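4. Fitting the back panel and shelves

Before starting, check that the frame of the Varby unit stands square. Measure both diagonals; the difference must not exceed 2 mm.

1. Lay the frame face down on a blanket or flattened carton.
2. Slide the back panel into the side grooves with the grain running from top to bottom.
3. Fix the panel with the 8 short screws. Tighten by hand only.
4. Raise the unit with two people – one at each side – and move it to within 4 cm of the wall.
5. Fit the wall strap to the top rail (see section 6).
6. Insert four shelf pins at the chosen height and lower the shelf on to them, back edge first.

Note: Small marks in the veneer are normal and do not affect strength. Wipe with a dry cloth. Do not use Meltadar or any other wax polish until the unit has stood for two weeks.

Caution: The 800 mm shelf must not be used in the narrow Sesden frame. It will seat on the pins but cannot lock.

Revised 6 Jun 2025. Replaces the November issue.

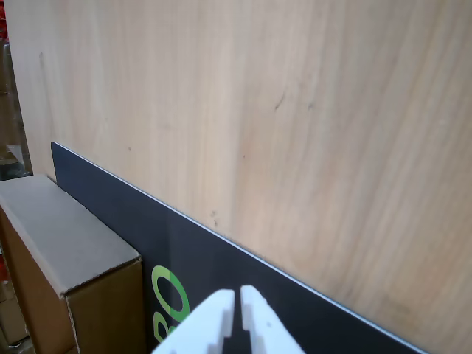 Anayeli Camacho commented: Step 3 should mention that the groove on the left side is deeper. I had to take the panel out and start again from that side, after which it went in easily and the screw holes lined up.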